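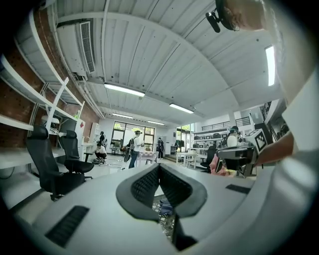
4.3 Fitting and aligning the finger pads

The Dotbridge hand unit is supplied with its finger pads loose in the parts tray. They are fitted after the body shells have been closed and before the marker cube goes on. Each pad is a dark grey wedge with a fine black mesh on its inner face, and the two together form a V which opens upward as seen by the unit's own camera. The point of the V should lie near the middle of the camera view. If it sits clearly to one side, the pads have been seated unevenly and steps 3 to 6 must be repeated.

Tools needed: 2 mm hex key, small flat file, steel rule, lint-free cloth.

1. Disconnect the battery lead.

2. Open the jaw by hand to its full travel of 45 mm. Do not lever it open with a screwdriver. The rack is printed and the teeth will shear.

3. Slide the left pad onto its carrier, mesh side inward, until the heel touches the stop. Repeat for the right pad.

4. Fit the two M2.5 screws to each carrier and turn them until they just grip.

5. Close the jaw slowly. The tips should meet before the heels.

6. With the jaw closed, tighten the screws a quarter turn at a time, alternating left and right.

NOTE: Carriers from the first Namboodiri print files are slightly oversize at the heel. File the stop flat until the pad slides home. The June revision of the files corrects this.

CAUTION: Do not use threadlock on the carrier screws. It attacks the printed plastic.

4.4 Marker cube

7. Press the cube onto its post with the printed squares facing outward. Check that no face is creased or glossy under the workshop lights.

8. Hold the unit at 50 cm from the headband camera and run the Sida check from the bench computer. The cube should be reported for at least 200 frames in succession.

9. If detection drops out, turn the unit away from the nearest ceiling tube and run the check again before changing any settings.

NOTE: Members building at Ernemcombe should use the gridded mat for step 8. The squares on the mat are 22 mm and the check file is already set for them. For a mat of another size, edit the value in the check file first (see 6.1).

CAUTION: Keep fingers clear of the jaw when the battery is reconnected. It closes once on power-up.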